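The Drolgate Allotment Letter
2025-07-06

Slugs, and other members

The waiting list for a plot at Drolgate now stands at 80, which ought to make those of us who have one feel lucky. It would be easier to feel lucky if there were any lettuce. Mine went in at the end of spring, had one good week, and is now a row of short green stalks with a label at the end saying what they used to be.

Everyone has a cure. The Yorath Lane end swears by beer in a sunken yoghurt pot, and I tried it, and the slugs had a very nice evening and ate the beans on the way home. The top plots prefer crushed eggshell. I have now eaten more omelettes than a person should and can report that slugs cross eggshell much as we cross gravel, with mild complaint. Copper tape works until a leaf flops over it, at which point you have built a bridge.

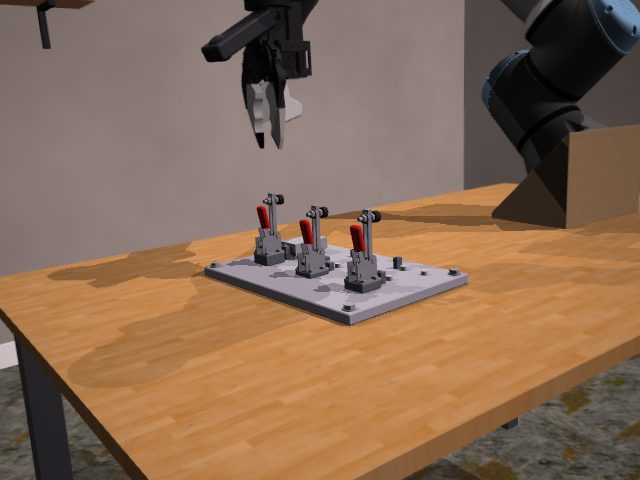 Which leaves going out at night with a torch and a bucket. I did this for 7 nights running and kept a tally on the shed door, for want of better company. The total was 642, of which 169 came from under a single plank I had put down to keep my boots clean. I have moved the plank. I suspect they have too.

What to do with a bucket of slugs is a delicate matter, and I would only ask that whoever has been tipping theirs over the hedge by the water tank remember that there are plots on the other side of it. One of them is mine.

A few smaller things. The Gustness seed order closes at the end of July, so put your name on the sheet in the hut if you want winter onions or broad beans. The Tukar wheelbarrow has a new tyre and should be put back under cover after use, handles up. The left-hand tap still drips and the right-hand one still doesn't do anything. Anyone with spare lettuce may leave it on my step after dark, when I'll be out with the bucket anyway.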